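Print this page | E-mail this page

Can a machine put the dishes away yet?

A fair number of readers write in to ask whether it is worth waiting for a robot before they spend money on a new dishwasher, a better vacuum or a few hours of paid help. November's mailbag had more of these letters than usual, so this page goes through the common chores one at a time. Where there is a way to make the job easier now, with or without a machine, I've put that in too.

Vacuuming

Yes. This is the one household chore where a machine has been doing useful work for years. A robot vacuum will keep a hard floor clean between proper cleans if you do the following.

Pick up cords, socks and anything with a fringe before it starts.
Empty the bin after every run. A small bin that is three-quarters full leaves a trail behind it.
Cut the hair out of the brush with a seam ripper. Scissors nick the bristles.
Run it at 10 in the morning or so, when there is light for the models that steer by camera.

It won't do stairs and it won't do well on thick rugs. Keep the old upright.

Mowing

Mostly. A flat lawn with clean borders is fine. Slopes, tree roots and gravel edges are still trouble. Hernán Giraldo, who runs the small-engine counter at Giraldo in Brosdale, tells customers to walk the lawn with a tennis ball before they buy. If the ball drops into a hole, so will the mower's front wheel. Fill the holes first with a mix of sand and topsoil and let the grass come back before you put a machine on it.

Washing up and putting away

The washing part was solved by the dishwasher. The loading, unloading and stacking are another matter, and these are what people mean when they ask me about a kitchen robot.

A person unloading a rack does several things without thinking. You get a fingertip under the rim of the top plate so that it comes away from the one below. You turn a cup over as you set it down. You hold a glass firmly enough that it doesn't slip and gently enough that it doesn't crack. You lean a plate into a slot you can hardly see because your own hand is in the way. A two-jawed gripper has to manage all of that with a pinch.

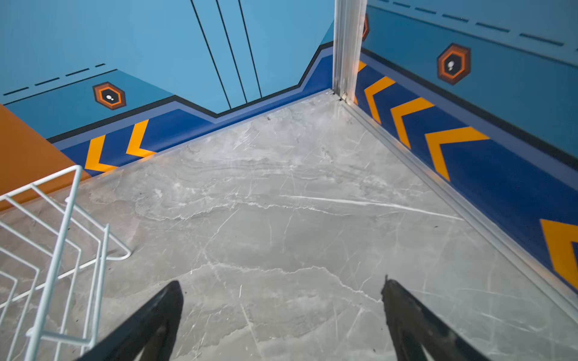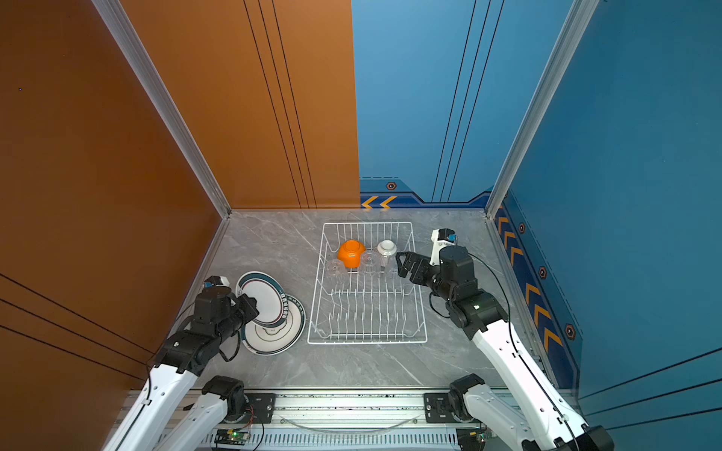
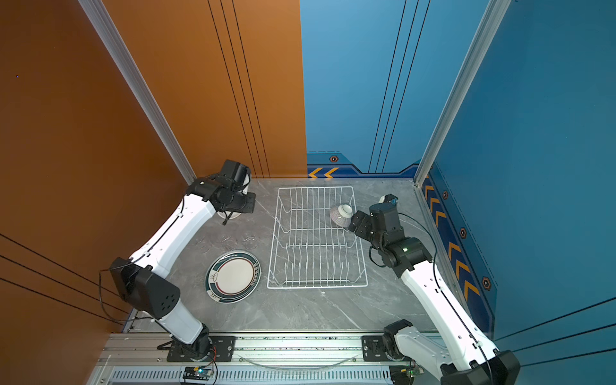
Dish rack work at a two-armed bench. In the second picture the left arm has a plate by the rim; in the third the right arm has a small bowl.

Plates are a fair test. Lying flat, a plate offers very little to grab, and a stack of them is worse. Once one side is up it is much easier, for a machine or for a person with sore hands. Bowls give a gripper a wall to pinch, but a round bowl will swing if it is picked up off-centre. Clear glass is hard in a different way. Cameras have trouble with it, as anyone who has tried to photograph a wine glass will know, and against a pale, veined counter it nearly disappears.

My answer on dishes, then, is not yet for the home. A robot arm can pick up a plate. Doing the whole load, with the odd-shaped lids and the grater, in a kitchen where someone has left a tea towel over the tap, is a good deal more to ask.

In the meantime, a few things make the job quicker for people:

Load the rack from the back to the front, with cups and glasses behind and plates in the slots nearest you. You won't be reaching over wet plates.
Turn cups and glasses upside down on the wires and leave a finger's width between them so that air can get in.
Don't nest bowls to dry. Lean each one on its side against a prong.
Store plates you use every day in an upright holder in the cupboard. You lift them by the edge and never have to pry one off a stack. This is a real help to anyone with arthritis.
If a coated wire rack has started to rust at the tips, dry it well, rub off the loose rust and fit vinyl tip covers. Most hardware stores sell them by the bag.
To take grey cutlery marks off white plates, use a paste of baking soda and water on a soft cloth and rinse well.

Folding laundry

No. Cloth changes shape every time you touch it, and a machine that can fold a towel will often be beaten by a fitted sheet. I have seen demonstrations where it was done, slowly, with the pile sorted beforehand. Fold things straight from the dryer, while they are warm, and you will save more time than you would by waiting for a gadget. For fitted sheets, tuck the corners into one another, lay the whole thing on the bed and fold it in thirds.

Shop-floor chores

The answer is better here, because a shop can set the work up for the machine. Parts come in the same tray, the same way up, under the same lights. Nii Nutsugah keeps the books and the floor plan for Brakura, a small cabinet hardware shop with 23 people, and I asked him what their one robot arm does. It loads hinge cups into a press. On a good shift it loads 3,000 of them. It does nothing else, and when the shop changes to a different cup somebody has to spend most of a morning setting it up again.

He had some advice for small shops thinking of buying one:

Write down every step of the chore first, including the fiddly ones like peeling off a backing or flipping a part over. Those steps are where the trouble will be.
Fix the tray before you buy the arm. Brakura built its own from scrap melamine, with 54 pockets, and hand loading got faster as well.
Leave the sweeping to people. Offcuts, sawdust and a dropped clamp all need different handling, and a wide push broom costs very little.
Keep air lines and cables tied up off the bench, whether or not there is a robot on it.

Brakura still wipes down machines, empties dust bags and sorts mixed screws by hand. For the screws, Nii uses a muffin tin and a magnet wrapped in a sandwich bag. Pull the magnet out of the bag and the steel ones drop off clean.

Windows and gutters

There are machines for both. The window ones stick to the glass by suction and do the middle of a large pane well enough, but they miss the corners, so you still have to go round with a cloth. For gutters, a hose wand with a curved end is cheaper and does more. Have someone hold the ladder if you need to go up.

Next time: getting candle wax out of a wool rug, and a reader in Hosuseo asks about squeaky stair treads.

Print this page | E-mail this page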